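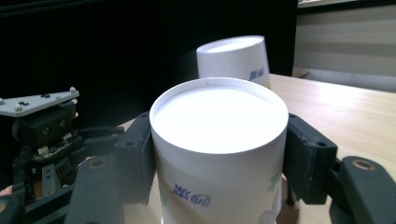
My project was meant to be about buses. Specifically, why Custdale and Tritcombe councils can't agree on one ticket when they're only 8 miles apart and half my year travels between them every morning.

I started with the minutes of the joint transport meetings, and oh my goodness they are long. Nia Samuel (my partner for the first half, before she switched to the Rocha flood group) read the Tritcombe ones and I did Custdale. Both sides keep saying they want a shared plan. Then it gets to who pays, and the item is moved to the next meeting!

We also handed out 100 surveys at the interchange and got 54 back, which Mr Rawat said was decent. Most people didn't know there were two councils involved at all – they just thought the bus was dear.

Abhishek Rawat also made me redo my map, as I'd put Jurnov on the wrong side of the boundary. It's a village of 2,156 people and it pays into both schemes, so that was a fairly big mistake. The new map is in section two, with the fares.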